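Norkwood Sandwich Press, Four-Slice Model: Six Weeks of Lunches

Posted in Kitchen, Small Appliances

I bought the Norkwood press in July to replace a Flasell that had stopped heating on one side. The Flasell was a decent machine and I got several years out of it, so I started by looking for the same one again. It is no longer sold with flat plates, only with the molded kind that cuts the bread into pockets. I don't like the pockets. They limit you to square bread and a spoonful of filling, and the corners come out hard. The Norkwood has flat plates on a floating hinge, and that was the main reason I picked it.

I make lunch for four people most days. Two of us eat at home, one takes it to work, and my mother-in-law eats at eleven and again at three. The press gets used at least twice a day, sometimes more on weekends.

What comes in the box

The press, a drip tray, a plastic scraper and a folded sheet of instructions. The sheet covers safety and cleaning and has one recipe on it, for a cheese sandwich. There is no timing chart. I would have liked one, as the dial is marked only with dots and it took me a week of lunches to learn what the dots mean.

The cord is short. It reaches the outlet behind my counter with the press pushed back, but if I pull it forward to work, the cord goes tight. I ended up moving the toaster and putting the press where the toaster was. Measure before you buy.

Heating up

From cold, the green light comes on in five minutes at the middle setting. The Flasell was quicker. The light is honest, though. When it comes on, the plates are ready across the whole surface, including the front corners, where most cheap presses run cool. I tested this with plain white bread, a slice in each corner, three minutes with the lid down. All of them came out the same color. With the old press I used to turn the sandwiches halfway through.

The light goes off again when you open the lid for more than a few seconds. You can ignore that and keep cooking.

Bread

Ordinary sandwich bread works on the second dot. Anything above that and the outside is dark before the cheese has moved. Sourdough wants the third dot and a little butter on the outside. I use the butter from the dish, soft, and spread it right to the edge. Oil works but leaves a sticky film on the plates that is hard to get off the next day.

Rolls are where the floating hinge earns its keep. The lid lifts at the back and stays level, so a thick roll is pressed evenly and the filling does not slide out toward you. I have had a split ciabatta in there with eggplant, peppers and mozzarella and it closed over it without a fight. You need to hold the handle down for the first half minute. After that the lid's own weight is enough.

Frozen bread is fine if you give it a minute on the open plate first.

Fillings that work and fillings that don't

Cheese and onion, cheese and chutney, potato with green chili, leftover chicken chopped small. All good. Spiced potato is the one we make most. Mash it dry, with no yogurt or milk in it, and let it cool before it goes on the bread. Warm potato makes steam, and the inside of the slice goes to paste.

Tomato is difficult in any press. I salt the slices and leave them on a paper towel while the plates heat, then put them between two layers of cheese. Lettuce I leave out and add at the end. Eggs need to be hard-boiled. I tried a raw egg once in a hollowed slice, following a suggestion printed on a bread bag, and cleaned the hinge with a toothpick afterward.

Cleaning

This is the weak part. The plates do not come out. You wipe them while they are warm, with a damp cloth, and use the scraper along the edges. The nonstick coating is good and I see no wear on it so far, but cheese runs into the channel at the back, and the channel is narrower than the scraper. I use a wooden skewer. The drip tray catches a fair amount of fat and slides out from the side without spilling. It can go in the dishwasher on the top rack.

The outside is brushed metal and shows every fingerprint. If that bothers you, the black version costs the same.

Sonico sells a press with removable plates for a bit more money. I used one at my sister's house over a long weekend. The plates are easy to wash but they rattle, and there is a gap at the hinge where they clip in. The bread browned in stripes. I would still take the Norkwood.

Storage

It stands upright on its back end with the lid latched, and the cord wraps around two feet underneath. The latch is plastic and feels thin. I expect this to be the first thing to break. In the cupboard it takes up the width of a large dictionary.

Lunches to take away

Pressed sandwiches do not travel well. They sweat in the wrapping and turn limp by noon, and a rack does only so much. If I am packing one, I press it early, let it go completely cold on the oven shelf, and wrap it in paper. It keeps its crust until lunch if it is not next to anything damp.

For longer days I have gone back to cold sandwiches, and it would be unfair to review a press without saying so. A cut wedge with salad in it is still the better lunch for a train or a desk. It doesn't need to be hot, the lettuce stays lettuce, and it can be made the night before.

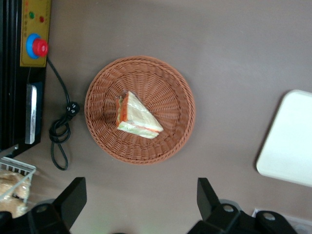 Harish Thomas wrote to me after I mentioned the press in an earlier post, and he disagrees on the packing question. He says a pressed sandwich travels perfectly well if you leave the butter off the outside and press it dry on the lowest dot for longer, six minutes or so by his kitchen clock. The crust comes out more like a cracker and doesn't take up moisture from the filling. He has been doing this with cheese and pickle for his own lunches and says they are fine cold.

I tried it on a Thursday with sliced white and cheddar. He is right about the crust. It was still firm at one o'clock. I found it dry to eat without something alongside, and my husband said the same, but it was a better sandwich than my buttered one would have been by then. I will try it again with a wetter filling.

Price and where to get it

I bought mine at Namboodiri, the housewares shop, where it was on the shelf with the waffle makers and not with the other presses. They let me open the box and try the hinge, so it is worth going in if you have one near you. The warranty is three years on the heating element and one year on everything else, which I take to include the latch. Keep the receipt, as they ask for the paper one.

Who should buy it

If you use thick bread or rolls, or if you have to feed several people at once and want all the sandwiches to come out the same, this is a good press at a fair price. If you make one sandwich a week, a heavy frying pan with a second pan on top does nearly as well and you already own it. If you hate cleaning, look for removable plates and accept the stripes.

Good points: even heat to the corners, level lid, strong coating, drip tray that slides out clean.

Bad points: short cord, no timing chart, narrow channel at the back, thin latch.

Four out of five.

Comments

Yamuna Shetty: Does it fit four slices of the larger loaf, the farmhouse size? Mine overhang in every press I have tried.

Reply from the author: Two farmhouse sandwiches fit side by side with a little overhang at the front. I trim nothing, and the edge that sticks out stays soft. If you turn them so the rounded tops face each other, you lose less.

Tarek Najjar: The latch on mine went after a year. They sent a new one in the mail and it clips on without tools - the shop didn't even ask for the press back.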